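Robot demonstration (teaching by hand and by remote control)

Robot demonstration, also called programming by demonstration or teaching by showing, is a way of giving a robot a new task by having a person carry the robot through it. The person may hold the arm and move it, or may drive it from a distance with a control device. The movements are recorded and later used to train a control program, usually called a policy, that tries to produce similar movements without the person.

The method is common in research on household and light assembly work, where the objects vary too much in shape and position for a fixed list of motions.

Methods

In hand guiding, also known as kinesthetic teaching, the motors are set to offset the weight of the arm so that it can be pushed into place with little effort. The joint angles are stored as it moves. Hand guiding needs no extra hardware, but the operator's own hands and body often get into the camera views, and it is hard for one person to guide two arms at once.

In remote control, or teleoperation, the operator stays clear of the work area. Common input devices are game controllers, tracked handles and leader arms. A leader arm is a smaller or identical arm that the operator moves, while the working arm, the follower, copies its joint positions. With two leader arms, a person can work both followers together. Most leader arms give no sense of touch, and operators learn to judge contact by sight.

Recording

A single run of a task is called an episode. It normally holds the joint positions, the gripper openings, the commands sent by the operator and video from two or more cameras. One camera is usually fixed above or beside the table, and others are mounted at the wrists. The wrist view is most useful in the last part of a reach, when the arm itself may hide the object from the fixed camera.

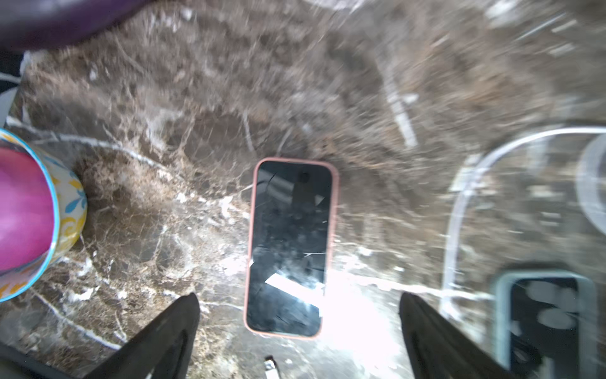

Wrist camera view of a phone between the gripper fingers.

Phones are a frequent choice of object for this kind of work. They are flat and smooth, and the gripper has to close on a narrow edge close to the table. Dark screens and polished surfaces also throw back light, which can change how the same object looks from one moment to the next.

Number of episodes

The amount of data needed depends on the task and on how much the starting positions are allowed to change. The Multelano collection, put together by Azadeh Ansari and Stelios Kourkoulas, has 4000 episodes of tabletop tasks done by remote control. Its authors set 100 episodes as the minimum for each task. In a follow-up study, Felicidad Bañez trained a policy on 57 episodes of a single task and found that it did well when objects were near their recorded positions and poorly when they were moved toward the edges of the table.

Work area

Demonstrations are often recorded in an enclosed cell, with the arms mounted to a frame at the front or sides. Walls keep people and passing shadows out of the video. They may be plain or covered with a printed pattern, and the tabletop can be given a patterned finish as well. Changing these surfaces between sets of episodes is meant to keep the policy from relying on one background.

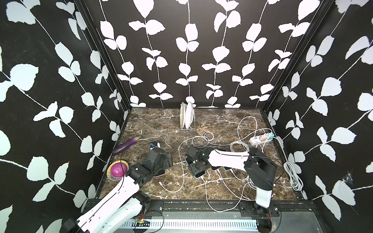 Objects that play no part in the task may be left on the table for the same purpose. These are called distractors. Kitchen items, toy or real food, and cables are typical. Cables need some care from the operator, as a loop can catch on a finger and be dragged along with the object being moved.

Operator differences

Two people showing the same task seldom move the arm in the same way. One may come straight down on an object, another may slide in from the side. Loukia Galanis and Makis Kouris compared operators using the Rollov leader arm and reported that nearly all of the variation came in the approach to the object, with much less in the lift and release. Long pauses are another source of trouble, and many groups trim them before training, since a policy can learn to stop where the operator stopped to think.

Failed episodes are handled in different ways. Some groups delete them. Others keep runs in which the operator missed a grasp and then recovered, and mark them with a separate label.

See also

Imitation learning
Leader and follower arms
Teleoperation
Tsang gripper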